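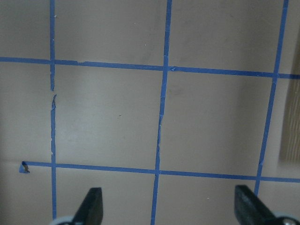
Hartmut Ruppert swears by a ruler for this. I never bother, I pull the tape by eye and press it down, and my grids come out leaning like a fence after a storm. Who cares! You can still tell one square from the next.

Posted in: Tabletop & Floor Games > Make Your Own Boards
Print this thread | E-mail this thread

**tapeworm_tess**
OK so blue painter's tape grids. I am completely sold on them and I want to hear how everybody else does theirs. We play Tirnis at home (the two-player one where you slide your stones from square to square) and the folding board that goes with it is tiny. My dad can't see the lines and my nephew knocks everything over. So now I just tape a big board straight onto the table and we play with jar lids. It's SO much better. Big squares, big pieces, everybody can reach.

My lines wander. I get wrinkles where I stretch the tape and a little lump where two strips cross and fold over. Does anyone have a way of getting it flatter without spending the whole evening on it?

**oldpegboard**
Welcome to the club! Don't stretch it, that's your wrinkles right there. Let the roll do the work: stick down the end, walk the roll across the table with your hand low, then run a thumb along it. If you pull it tight in the air and then drop it, it shrinks back and crinkles up.

For the lumps, lay all your up-and-down strips first, rub them flat, then do the crossing ones in one go each.

**Marnie in Teltham**
I'm with Hartmut on the ruler, sorry Tess. Doesn't take long. Put a pencil tick on the table edge at each end of every line and aim for the tick. If the squares get narrower toward one end, people argue about whether a stone is in or out, and at our house that's the end of game night.

**tapeworm_tess**
Ha, we do argue. House rule is that whoever's stone it is has to say which square it's in before they let go.

**dusk_bowler**
Can I disagree with everybody? I think the wobbly ones are nicer. I've seen boards done with a laser level and they look like a bathroom floor. A hand-pulled grid has some life in it, you get one fat square everybody wants to sit in and a skinny one that's no use to anyone, and the game changes every time you lay a new one. We played Alcaraz on one last November with a corner square so thin that my brother's piece covered three cells at once. Best game we ever had.

**Marnie in Teltham**
That isn't a different game, dusk, that's a broken one :)

**dusk_bowler**
Says the lady who lost to my brother.

**oldpegboard**
Back on topic, you two. Tess, what about tears? If I reposition a strip it rips and then there's a gap or a little step where I've stuck it back down. I used to start over. Now I leave it unless it's on the outside border. Nobody moves a stone into the wrong square over a gap that small.

**tapeworm_tess**
Same, I leave them. I did try patching one and the patch looked worse than the tear. Has anyone used the narrow tape? Mine came out of the garage and I think it's meant for window frames. I like the thin lines because there's more square left to play in.

**greenfelt400**
Narrow all the way. Wide tape eats your board. I made a floor version of Prilell for the block party, 400 squares, and I'd still be out there if I'd used the wide stuff. My knees have not forgiven me. The kids were on it until dark though, and two of them came back the next morning and asked if it was still there!

**Marnie in Teltham**
400?? In tape? Did you use a ruler?

**greenfelt400**
I used a string with knots in it. So, half a ruler.

**dusk_bowler**
The string thing is good, I'm stealing that.

**oldpegboard**
One more from me. Pull it up slowly and low, folding it back over itself, and don't leave it on in a sunny spot for weeks. I did that on my mother's pine table and spent an afternoon with cooking oil and a rag. Table's fine. She still brings it up.

**tapeworm_tess**
Noted! Mine comes up after every weekend anyway, we need somewhere to eat. I'm going to try the knotted string and the "don't stretch it" thing tonight and I'll keep one skinny square in for dusk.

**Marnie in Teltham**
Put it in the corner, where it can't do any harm.

Recent threads in Make Your Own Boards
Jar lids, bottle caps, buttons: what are you using for pieces?
Prilell on a bedsheet, fabric marker or paint?
Alcaraz rules for three players
Chalk boards that survive a light rain
Storing a 1000-piece token set in one box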